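Sorting (childhood activity)

Sorting is the act of placing objects into groups according to a shared feature such as colour, shape, size, material or use. In early childhood education the term refers both to a natural habit of young children and to a family of planned activities used in nurseries, playgroups and the first years of school. It is usually treated as part of early mathematics, although it is also linked to language, to fine hand control and to the routines of tidying up.

Sorting is distinguished from matching, in which one object is paired with another like it, and from ordering, in which objects are arranged along a scale such as short to tall.
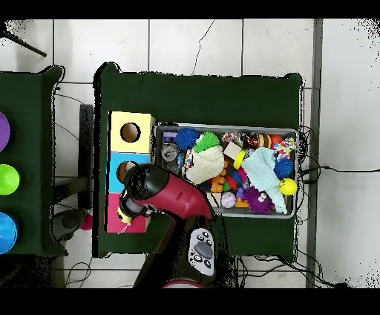
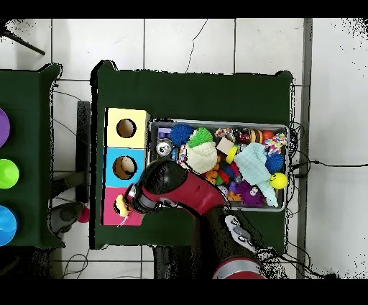

Boxes in yellow, blue and pink on a dark green table.

At what age do children begin to sort?
Most children show some form of grouping in their second year, usually by putting like things close together, and can follow a spoken rule such as "all the red ones here" between the ages of two and a half and four.

Terms

Writers on the subject commonly use the word "set" for the whole collection given to the child, "group" for each of the parts into which it is divided, and "rule" for the feature that decides where an object goes. A sort with a stated rule is known as a closed sort. A sort in which the child chooses the rule is known as an open sort. The phrase "free sort" is found in older school guides and generally has the same meaning as open sort.

The container or space that receives a group is called a home in some teaching traditions and a station in others. Hoops, trays, boxes and sheets of coloured paper are all in common use. Some schools mark homes with a picture or a sample object, and others leave them blank until the child has begun.

Development

Early grouping is often incomplete. A child may gather several spoons, add a cup because it was beside them, and then leave the task. Observers once regarded such results as errors. Later writers have tended to describe them as chains, in which each object is joined to the one before it by a different feature.

Sorting by colour is frequently the first rule to be followed with confidence, although this varies with the objects offered. Children who are given toy animals often sort by kind before they sort by colour, and those who are given cloth may attend first to how it feels. Knowledge of colour names is not required. A child may separate blue from green without error and still use one word for both.

The ability to change the rule develops later. In a task often called the switch, a child sorts a set by one feature and is then asked to sort the same set by another. Many three-year-olds continue with the first rule even when they can repeat the second aloud. By the age of five most children change rule with little difficulty.

The Brellon study

A frequently cited local study was carried out at the Brellon nursery schools under the direction of Roswitha Lehner and Elmarie Gumede. It followed 94 children through two school years and recorded 2,814 separate sorts. Each child was seen in a familiar room with a familiar adult, and the sets were made up of household objects.

Lehner and Gumede reported that children spent longer on open sorts than on closed ones, and that they spoke more while doing them. In 59 cases a child produced a rule that the adult present could not name until it was explained. Among those recorded were "things my gran has" and "things that would sink". The authors proposed that such rules should be accepted and written down in the child's own words.

The study has been questioned on the ground that the adults were not the same from one school to the next. Emrys Ifans noted that some of them asked a question after every object while others said almost nothing, and that the amount of talk recorded could reflect this difference. A shorter study by Wen-hsiung Lui, using the same sets with a fixed script, found the same pattern in time spent but a smaller one in speech.

Use in teaching

Sorting activities are normally short. A session of five to ten minutes is usual for children under four, and sets are kept small at first. Printed guidance in the Loka scheme advises that the first set should differ in one feature only, so that a child who sorts by colour is not also faced with differences of size. Further features are added as the child gains confidence.

The Mkhize method, named after the school where it was first used, reverses this order. Children receive a mixed set from the beginning and are asked what they notice. Lesego Mofokeng, who described the method in a handbook for nursery staff, held that a mixed set gave the adult more to listen to and gave the child more than one way to begin. Both approaches remain in use, and many schools combine them.

Tidying is widely used as an informal sorting task. Shelves and drawers may be labelled with outlines of the objects that belong there, so that children can return them without help. Laundry, cutlery and shopping provide similar occasions at home.

Materials

Objects for sorting need not be bought. Buttons, lids, leaves, shells, socks and pegs all appear in school guides, subject to the usual care over small parts where very young children are present. Manufactured sets, such as those sold under the Kotel name, generally offer the same shape in several colours or several shapes in the same colour. Natural materials differ in many features at once and are considered more suitable for open sorts.

Red and green are sometimes avoided as the only two colours in a set, as children with the most common forms of colour blindness may find them hard to tell apart. Differences of shape or texture can be added so that the groups remain clear.

Assessment

Sorting is sometimes included in checks made at entry to school. Practice differs on whether the finished groups or the child's explanation should be recorded. Ifans has argued for both to be kept — a neat result may have been copied from a neighbour, and an untidy one may follow a careful rule.

See also

Matching game
Number sense
Pattern (early mathematics)
Venn diagram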